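So, der Koffer liegt offen und ich schwöre, diesmal packe ich vernünftig. Zwei Wochen Skemside, im Mai gebucht, und ich freu mich wie ein Kind!

Kurz zum Thema Gepäckregeln, weil ich gestern 90 Minuten damit verbracht habe: Die Fähre ab Ponlow erlaubt jetzt nur noch 20 Kilo pro Person. Letztes Jahr stand da gar nichts.

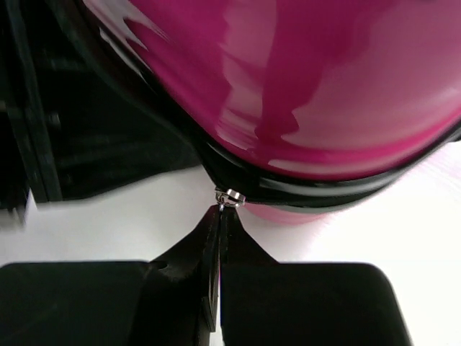

Übergewicht kostet pauschal, egal ob ein Kilo oder zehn. Mit dem Nachtzug über Calledik gibt es kein Limit, dafür zweimal umsteigen - und der letzte Anschluss ist knapp.

Preise: Fähre hin und zurück 138 Euro, der Zug ungefähr gleich viel, wenn man früh bucht. Ich hab natürlich nicht früh gebucht.

Was ich seit Jahren mache: Schuhe nach unten, Pullis rollen, Kleinkram in Täschchen. Und ein Paar Socken ins Handgepäck (fragt nicht, Calledik, Dauerregen).

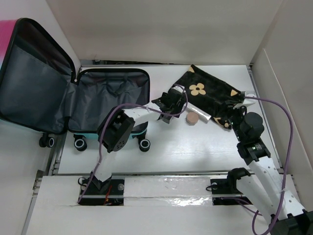

Lebrun schreibt mir gerade, der Zug sei trotzdem besser, auf der Fähre stehe man beim Einchecken ewig an der Waage.

Hm. Stimmt schon, die Schlange in Ponlow war letztes Mal übel. Ich schlaf nochmal drüber, Abfahrt ist ja erst am 5. September.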